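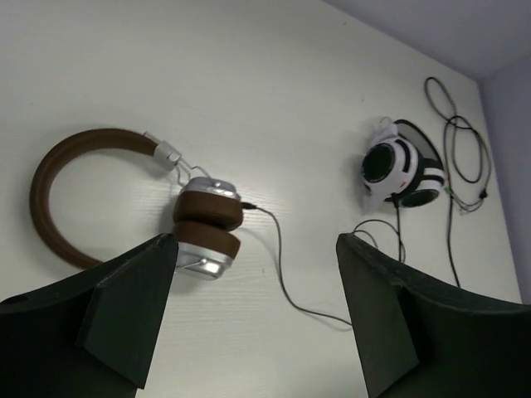

Brown and silver over-ear pair, cable attached at the ear cup. White and black pair at right.

Carneteo wired headphones, brown/silver finish
Sold by Grosia. Sold individually. The white and black pair is listed separately.

Overview

The Carneteo is a wired over-ear headphone with a padded headband and silver outer shells. Each ear cup hangs from a thin wire yoke that runs up to a cylindrical end fitting on the headband. The yoke meets the shell at a small round pivot, so the cup can tilt to follow the side of the head. Cushions and headband padding are brown, with a darker tone on the inner side of the band.

The cable plugs into one cup only. It is detachable and can be replaced without tools. There is no wireless mode, battery or microphone, and the headphones draw all their power from the source.

Specifications

Type: over-ear, wired, passive
Cable: detachable, single-sided entry, black plug at the cup
Cable length: 2 m
Source connector: 3.5 mm stereo
Frequency response: 15 Hz to 22 kHz
Maximum input: 1000 mW
Headband: padded, brown
Yokes: wire, silver
Shells: silver
Cushions: brown, removable
Stock number: 781

In the box

Headphones
One cable
Care sheet
Storage bag

Fit and adjustment

Adjust each side at the end fitting. Hold the fitting with one hand and slide the yoke with the other. Do not pull on the ear cup to lengthen the band; the load goes into the pivot and will loosen it over time. Set both sides to the same length first, then fine-tune while wearing.

Clamping force is moderate out of the box and drops slightly during the first weeks of use. Users who wear glasses may want to start one step longer than normal.

Cable

Push the plug straight in until it seats. A half-seated plug gives sound on one side or a thin, hollow sound on both. Remove by gripping the plug body. Cables from the Trunix range use a narrower collar and will fit. Cables made for the older Kassa models will not; the collar is too wide for the recess.

Leave some slack between the cup and the player. A tight bend directly at the plug is the most common cause of cable failure in returned units.

Cleaning and storage

Wipe cushions and headband with a barely damp cloth and let them air dry. Do not use alcohol on the padding. The shells mark easily with fingerprints and can be cleaned with a dry lens cloth.

Store the headphones on their side or in the bag, with the cushions facing each other. Unplug the cable before putting them in the bag. Hanging them by one cup is not recommended.

Replacement parts

Cushions (pair): in stock
Cable, 2 m: in stock
Yoke with pivot, left or right: to order
End fitting: to order, fitted by our workshop only

When ordering a yoke, state the side. Left and right are not interchangeable.

Warranty and service

The warranty covers the pivots, yokes, drivers and plug socket. Cushions and cables are wear parts and are excluded. Units opened outside our workshop are repaired at the standard bench rate.

Parts orders: Hiwot Jemal
Repairs and returns: Yannick Vidal

Include the stock number with all inquiries. The parts counter closes for inventory in March; orders placed then ship when it reopens.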